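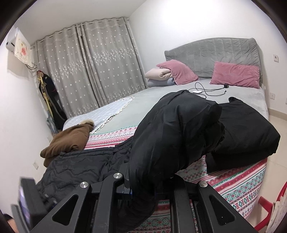

OMLEY, 19 Oct 2025 -- The apartment is coming back! Kavton Studios will bring the full living room set of the long-running sitcom "Noonan & Daughters" to the Omley Playhouse this November, and fans will be able to walk right through it for the first time since the show ended.

The set has been in storage since the last episode was taped. It includes the green front door, the kitchen with the phone that never worked, and the staircase that (as regular viewers know) leads to a second floor the show never once visited. Visitors can sit at the breakfast table, ring the doorbell and look behind the back wall, where the crew wrote notes to each other in marker over the years. Those notes have never been shown in public, and some of them are very funny.

"Noonan & Daughters" followed a widowed piano tuner and his three grown children above the Zulletti Bakery. The bakery counter is part of the exhibit too, along with 55 costumes, the original pilot script and a wall of letters from viewers. One letter asks for the recipe for the lemon rolls. The props department never had one -- the rolls on screen were painted foam -- so the Playhouse cafe has come up with its own version and will sell it throughout the run.

Each evening the Playhouse will screen two episodes on the big screen, picked by fans in an online vote that drew 972 ballots. The top pick was "The Long Weekend," the snowed-in episode, with the wedding two-parter close behind. Screenings are included with exhibit admission, but seats must be reserved.

The exhibit was put together by Kavton's archive team, who spent the summer matching furniture to old production stills and patching the famous plaid couch. Two of its cushions had gone missing and were remade from leftover fabric found in a costume trunk.

Tickets are $10, and children under six get in free. The Playhouse expects the first 2,000 tickets to go quickly, so fans coming from out of town should book before they travel. Every ticket comes with a printed floor plan of the apartment, including a guess at what was upstairs.

Tickets and screening times are available at the Omley Playhouse box office and on the Playhouse website.

Press contact: Kavton Studios Press Office

55 shares
10 comments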